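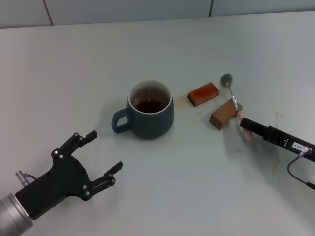
台架记录 茶勺任务
8月3日,下午到晚上

先把结论写在前面,免得过几天翻回来又被自己中间那几段兴奋的话骗了:不能用。能演示,不能用。下面是细节。

起因还是Lidley那边的需求单。他们做养老公寓的餐饮外包,想知道双臂机器人能不能接手茶水间里那些零碎活:端杯、搅拌、放勺、收杯、擦桌。单子上写的是“预计明年可部署的模块”,口气像在订饮水机。我回邮件时把“预计”两个字圈出来问了,没得到正面回答,只说希望我们“给一个乐观但负责任的判断”。这两个要求放在一起我不太会写。

任务定得很小。桌上一只带把的深色杯子,杯里有茶,两块木块当勺托兼障碍物,一把金属茶勺。左手管杯子,右手管勺。流程:右手拿起勺,左手扶住杯把,右手把勺伸进杯里搅,提出来,勺头在杯口停一下让茶滴回去,放回木块上,左手松开。就这些。人做的时候眼睛都不用看。

用的策略还是Hisia那一套,上周重新训过,示教数据50条,全部是在这张白桌子上采的。先记一笔:换桌面的泛化今天没测,别在汇报里写“适应不同桌面”。上次有人在周报里顺手写了,后来被追问得很难看,那段是我帮着改的。

上电以后的例行检查

右爪那根细线的插头又有点松,推紧以后扭矩读数才稳。这个问题从一月起就在本子上,每次都写“待处理”。今天再写一次:待处理。建议谁下次拆爪子的时候顺便把走线改掉,现在这根线在爪子外面绕一个弯,手腕转到极限时会蹭桌面,采图像的时候也会进画面,模型学到了什么谁也说不准。

指垫换了新的。旧的那副夹勺柄时会打滑,我怀疑前一周有不少失败要算在指垫头上,但是没有对照,只能算怀疑。新指垫偏软,夹细东西的时候包得住,坏处是夹上以后勺子会慢慢转,勺头朝向变了,视觉那边不一定跟得上。

左爪没有毛病。它也没干什么重活。

相机标定做了一遍,误差在容许范围里,数值在共享盘里,不抄了。

茶用的是红茶,放到不烫手才开始。有同事问为什么不用清水,清水看不出来洒没洒。白桌子加红茶,洒一点点都藏不住,干了还留印子。我是故意的。演示视频里全是空杯子,空杯子当然从来不洒。

第一批

前面几次基本在跟抓勺较劲。勺搭在木块上,柄的一端翘着的时候最好抓,爪子从侧面进去,两指一合就起来了。柄贴着桌面的时候就完了,指尖比柄厚,下不去,它会在桌面上蹭,蹭到触发力限,退回来,再蹭。这种来回我给它的上限是三次,超过就算失败。它从来没有试过先把勺推到木块边上再抓,人会这么做,小孩也会。示教数据里没有这个动作,所以它不会。说到底还是你给什么它做什么,给它50条勺柄翘着的,它就活在一个勺柄永远翘着的世界里。

木块的作用因此变得有点尴尬。本来放木块是想增加点难度,让它避障,结果木块帮了它大忙,等于一个夹具。Lidley的茶水间里没有木块。他们那里是塑料托盘,勺子平躺在托盘里,有时候泡在托盘的积水里。这一条要写进正式报告,放在显眼的地方,不要放脚注。

有一次抓到了,提得太快,勺头扫了一下旁边那块木块,木块转了个方向,后面放勺的位置就全错了。它还是往老位置放,勺子掉在桌上。看日志,放置点是在任务开始时估一次,后面不更新。问Hisia的文档,写的是“闭环”。对手臂轨迹来说是闭环的,对桌上别的东西来说不是。这个词以后我们自己写东西要小心。

第二批,加上左手

左手的目标是杯把。杯把朝左的时候它过去得很顺,张着爪子从左下方接近,两指一上一下夹住,力也合适。我承认看着挺舒服的,旁边的人还录了一段。

把杯子转过去一点,杯把朝着人,情况就变了。爪子先照原来的路径走,到了跟前发现不对,停,退,再走一遍原来的路径。有一次干脆夹了杯身,杯身圆鼓鼓的,表面又是哑光釉,夹不稳,杯子在指间往外滑,我按了急停。没倒。再晚一点就难说了。

讨论了一会儿要不要允许它夹杯身。我的意见是不允许。装了茶的杯子,夹身和夹把是两回事,夹身的时候力小了掉,力大了会把杯子往上挤,而且它不知道里面有多满。另一种意见是加大指垫行程,把杯身也包进来。可以试,但那就是换硬件了,不在这一轮的范围里,而且换完以后细勺柄又不好抓。一副爪子又要抓勺又要抱杯,人手能做到,我们这副两根指头的不行。每次有人说“通用夹爪”,我都想把这把茶勺递给他。

搅拌本身倒是好的。勺进杯,转圈,不碰底,偶尔刮一下内壁,声音不好听,没有危险。它转圈的节奏非常均匀,均匀得有点傻,也不看糖化了没有。我们没有放糖。这里面有个问题没人提:搅拌是为了让糖化开,它做的是“搅拌的动作”。做完固定时长就停,跟杯子里发生了什么没有关系。Lidley如果要的是动作,那我们有动作。如果要的是一杯搅好的茶,我们没有办法知道茶搅好了没有。

洒出来的茶

提勺那一步是最大的问题。示教的时候人会下意识在杯口停一下,或者把勺往杯沿轻轻靠一靠,让最后那滴落回去。这个停顿很短,各人习惯也不一样,有人停,有人甩,有人什么都不做就直接提走了。模型学出来是个平均数:慢了一点,但是没有停。于是带着一滴茶横着走过桌面,滴在杯子和木块之间那一片。

擦了几次以后我不擦了,想看看茶渍对视觉有没有影响。结论不清楚。有一次它在茶渍上方犹豫了,像在看,后来两次又完全无视。不能拿这个下判断,只记现象。

要补救的话,可以在脚本里硬加一个停顿,提到杯口上方等一等再走。我们试了,滴在桌上的明显少了。问题是这就变成了手写规则,不是学来的。工程上我完全赞成手写,能用就行。但这份东西最后要被写成“从示范中学会倒茶礼仪”之类的标题,我先在这里声明:停顿是我敲进去的,一行代码。

擦桌子

需求单上有擦桌这一项,所以趁桌上有茶渍,顺手试了一下。抹布对折放在右侧,右手夹布,沿预设路径走。

不成。布夹起来以后是一坨,接触面积每次都不一样,走完一遍,湿的地方被抹开,变成更大的一片淡褐色。干掉的那种印子纹丝不动。人擦干印子会加力,会来回蹭同一个地方,会低头侧着看反光。这里面每一样单独拿出来都能做,力控有,反光检测也有人做过,合在一起还要知道什么时候算擦干净了,我们没有。擦桌这一项我在表里填“未达到可评估水平”。有同事觉得太难听,想改成“初步验证”。我没同意。初步验证的意思是验证过了。

统计

全流程一共跑了34次,条件有松有紧,杯把方向和勺的摆法都变过。从头到尾没人碰、勺放回木块、杯子没动位置、我愿意叫它完成的,13次。

写数字的时候要说明白几件事。

一,这13次基本都落在杯把朝左、勺柄翘起的那一组里。别的摆法成功的极少,拿总成功率去说“约四成”会误导人,它是摆法的函数。你想要高的数字,我可以把杯子摆好给你。

二,桌上滴了茶的也算在完成里了,只要没有成摊。如果按餐饮那边的标准,台面有滴漏就算不合格,那么数字还要往下掉,具体掉多少我没有逐次回看录像,不写。

三,每次开始之前桌子是人摆的。摆杯子、摆木块、把勺搭上去,失败以后捡勺、转杯、续茶,全是人。这部分劳动从来不进表格。我今天粗估了一下,跑一次机器的时间里人手占的比机器还多。说它替人干活,目前是人在替它干活。

时间上,单次顺利的全流程大约15倍于人手。我自己掐表做了对照,做得还不算快。有人说速度可以往上调,调过,一快茶就晃出来,勺也更容易扫到木块。慢是它现在唯一的安全措施。

关于Kesness的那段视频

中午吃饭时又有人放Kesness展会上那段,双臂机器人给观众泡茶,端到手边,全场鼓掌。看了好几遍,说几点我自己的看法,供大家反驳。

杯子每次从同一个圆形凹槽里拿,桌面上有凹槽,镜头角度低,不仔细看不出来。勺是插在架子里的,柄朝上,等于替它把最难的抓取做完了。端给观众那一下,观众的手伸过来接了,也就是说最后对位是人做的。杯里的茶只有小半杯。视频中间有一处剪辑,剪在提勺之后。

这些都不算作假,做演示就该这么做,我们自己的演示也放木块。可是Lidley的人看完这段来找我们,问的是为什么你们的不行。我总不能说因为我们把茶倒满了。

也有公道话要说。它们的手臂轨迹比我们干净,尤其是两手交接的那一段,没有互相等来等去的毛病。我们这边左手到位以后要等右手的状态标志,右手又在等左手稳住,有一次两边对着等,一动不动,等到超时。看着像两个很客气的人在门口让路。死锁的原因查到了,阈值设得太紧,放宽以后没再出现,但是放宽以后左手没夹稳右手就开始搅,杯子会跟着转一点。记下来,以后要改成连续的耦合,不要再用标志位。

茶水间实地的情况

上个月去过Doãn路那家公寓的茶水间,回来没写记录,补在这里。

台面是深色石材,水槽边常年有水。杯子花色不统一,住户自带的很多,有没有把的,有带盖的,有保温杯,还有一只杯把断了拿胶粘过。勺子放在搪瓷缸里,一大把,互相勾着。灯光一半是日光,下午西晒,台面反光厉害。最要紧的是有人。老人会凑过来看,会伸手,会把自己的杯子放在机器正要去的地方,然后站在那里等。值班的大姐一边跟人讲话一边冲茶,谁不加糖、谁的茶要凉一凉、谁今天手抖得厉害要少倒一点,她都知道,倒完随手把台面抹了,前后没用多久,中间还接了一个电话。

我当时问她哪部分最想交给机器。她想了想,说洗杯子,还有半夜去把灯关掉。没提搅茶。洗杯子早就有洗碗机了,只是那家的坏了没修。关灯一个定时开关就够。我把这两条如实写进了走访纪要,后来纪要在会上没有被讨论。

所以我对这个项目的疑问,一半在技术上,一半在题目上。搅茶被选出来,我猜是拍起来好看,有热气,有勺子,有两只手。真正累人的是弯腰、搬箱、刷垢,这些不好拍。要是从一开始就问那位大姐,也许我们现在在做一个把脏杯子从推车搬进洗碗机筐子的东西,杯子是空的,洒不了,放歪一点也不碍事,慢也没关系,夜里可以自己跑。那个我反而觉得有一点希望。只是一点。湿杯子滑,叠在一起的杯子分不开,玻璃和陶瓷混着放,照样够我们做很久。

晚上的争论,记个大概

饭后几个人没走,吵了一阵。

一方认为数据不够,再采几倍,把杯把方向、勺的摆法都铺开,成功率自然上来。我同意会上来,不同意“自然”。我们采数据要人坐在那里遥操作,采完一上午腰都直不起来。如果每换一种杯子就得再来一遍,那么茶水间里每住进一位新住户,就要派人去遥操作一次?对方说规模大了会迁移。也许。我没有见过,等见到了我来改这一页。

另一方认为应该退一步,老老实实做专机:固定杯位,固定勺架,出茶口对准,做成自动售货机那样。我说这个东西已经有了,叫自动售货机。大家笑了一下,接着发现没法反驳,气氛有点僵。

还有人提了一个折中,让机器做前半段,人收尾。我问前半段是哪一段。说抓勺、搅。那人干什么,人要站在旁边等它搅完。值班的人最缺的就是站着的时间。人机协作这个词用起来,得先算一算人那一侧到底省了多少,我们从来没量过。下次测试我想多架一只表,专门掐人的时间,包括发呆等它的时间。

我自己的立场没有变:这套设备放在实验室里继续做是值得的,力控那一块有进步,年初夹勺还会把勺夹飞,现在不会了,这是实在的进步,我在现场看着的。拿去给Lidley报部署,我不签字。

给Lidley的回复草稿,请大家改

“就茶水间各项作业,我们的现阶段判断如下。搅拌:在杯子和勺子摆放受控的条件下可以完成,速度远低于人工,台面可能有滴漏。端杯:本轮未测试装有热饮的移动,不建议讨论。收杯:空杯可另行评估。擦桌:未达到可评估水平。以上均需有人在场,并由人负责摆放和恢复。我们不建议以此作为减少值班人员的依据。”

最后一句估计会被要求删掉。我会再写回去。

待办

右爪插头和走线,真的要弄了。

放置点改成每次放之前重新估计,木块动过就重新找,找不到就停下来,不要往空处放。

采一批勺柄平贴桌面的示教,包括先推后抓。采的人请统一在杯口停一下,停多久大家先商量好,不然又学出个平均数。

左右手耦合那部分代码不要再往上叠补丁了。

把抹布那组录像单独存一份,别剪,原速。下次谁要做宣传片,先请他看完这一份。

借一只塑料托盘来,再借几只没有把的杯子。木块先收起来。

桌上的印子用小苏打试试,酒精擦不掉。指垫上沾了茶,明早要是发黏,抓取数据就别跟今天的合并。

关机前右臂没有回到零位,手动推回去的,日志里会有一条超差报警,不用查。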